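Finally made it to the Stenell open day in December! I've been meaning to go for years, ever since my aunt gave me one of their work shirts (the thing is older than my car and still has all its buttons). Stenell is in Brarkorbridge, in the old part of town by the river, and if you're driving, please don't trust the sign for visitor parking. It sends you to a lot behind the bakery that fits 11 cars if everybody is nice about it. I ended up on the hill by the church and walked down.

Doors opened at ten and they let us in 30 at a time. My group got Gwenllian Nicholas, who runs the dye house and talks about indigo the way other people talk about their dogs. She started us at the vats, which smell like a wet barn and a struck match, and I mean that fondly. They do five dips for the darkest blue, with a long rest in the air between each one. She pulled up a hank of yarn that was a sort of pond green and we all stood there watching it turn. I could have done that all morning — there was a kid next to me who gasped every single time.

After that came the weaving shed. It's LOUD. They hand you foam earplugs and you should wear them. The oldest looms came from a mill called Van Rooij that closed before I was born, and one of them still has the name cast into the side in big curly letters. Gwenllian said getting parts is a nightmare, so the mechanic makes most of them himself at a bench in the corner.
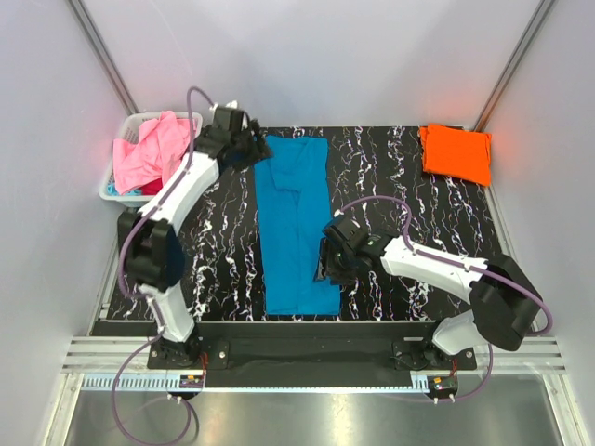
I asked way too many questions about shrinkage. I've ruined two good pairs of pants and I wanted answers! The advice was cold water, inside out, hang it up by the hem, and stop washing it so much. She also said to skip vinegar, which my mother swears by, so that's going to be a fun phone call.

The shop at the end was a bit of a crush. Seconds were in the back room and picked over by the time my group got there, but I dug out a Skokum jacket (that's their heavier line, with the corduroy collar) for 130 dollars. One cuff is stitched a little crooked. I don't care, I've worn it every day since.

Lunch was soup in the canteen, leek and potato, with bread from that same bakery. Get there before noon or you'll be eating on the stairs like I did. The coffee was weak but it was free, and they had those little almond cookies.

If you go, wear shoes you don't mind getting blue. The dye house floor was wet when I was there and my white laces are now a very pretty sky color.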